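Home Handbooks Grippers Spares Contact

Tukwood Hand-Held Gripper – Set-up and Care
Section 4: Finger pads, linkage and guide rails

Read this section before the first use of a new gripper and again whenever the finger pads have been replaced. Work on a clear bench with a soft mat. You will need the small hex key from the case, a lint-free cloth, a replacement pad set and a few thin wooden sticks for the grip check. Chopsticks are suitable.

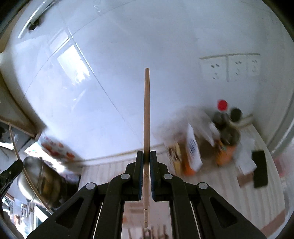
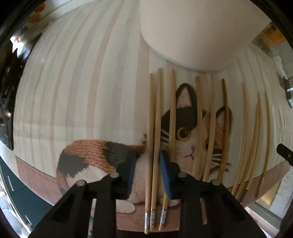

Kitchen work with the black hand-held gripper, with wooden sticks to handle.

Can I use the same pads for thin sticks and for heavier objects?
The standard pads are suitable for both. Change them when the surface has gone shiny or when a stick turns under light finger pressure. Pads that have been used with oily items should be washed before they are used on bare wood.

4.1 Removing the old pads

1. Open the fingers fully and set the trigger lock.
2. Lay the gripper on its side with the pad screws facing up.
3. Undo the 2 screws behind the left pad and lift the pad away.
4. Do the same on the right.
5. Wipe the finger faces with a dry cloth. Remove any old adhesive with a plastic scraper.

CAUTION: Do not use a metal blade on the finger faces. A scratched face will hold the new pad at a slight angle, and thin objects will swing when they are picked up.

4.2 Fitting new pads

1. Check that both pads are from the same set.
2. Seat each pad with its chamfered edge towards the fingertip.
3. Start both screws by hand before tightening either of them.
4. Tighten a little at a time, changing from one screw to the other.
5. Release the trigger lock and close the fingers slowly. The pads should meet along their whole length.

If they meet only at the tip, loosen the screws, press the pads flat and repeat steps 4 and 5. If there is still a gap, go to 4.3.

4.3 Checking the linkage

1. Hold the body in one hand and move each finger gently from side to side.
2. Compare the two. A small amount of play is normal – a click is not.
3. If you feel a click, find the loose pivot and tighten it by a quarter turn.
4. Open and close the fingers 20 times and check again.

NOTE: Do not oil the pivots. They run on dry bushes, and oil will collect flour, sugar and dust.

4.4 Cleaning the guide rails

1. Close the fingers and wipe the rails with a dry cloth.
2. Open the fingers and wipe the part that was covered.
3. Look for marks or dull patches. A rail with a mark you can feel with a fingernail must be replaced.

Clean the rails after every 16 hours of use, or at the end of any session with food or powders.

4.5 Grip check

1. Stand several sticks upright in a stable container.
2. Bring the open fingers down on either side of one stick and close them.
3. Lift the stick clear and hold it for about 4 seconds.
4. Tilt the gripper slowly to the left and right. The stick should stay in line with the fingers.
5. Put the stick back and repeat with a thinner one.

If the thinner stick slips and the thicker one does not, the fingers are not closing fully. Repeat the zero setting in Section 3, then return to this check.

CAUTION: Keep your free hand away from the linkage while the fingers are closing. The gaps between the arms can pinch.

Write the date of the pad change on the card in the case lid. Pads and rails can be ordered singly from the Bernitbridge store.

Section revised June 24, 2026, by Venla Pelkonen.

Related sections
Section 3: Zero setting and trigger travel
Section 5: Mounting the camera
Enberg charging dock: quick guide
Spare parts list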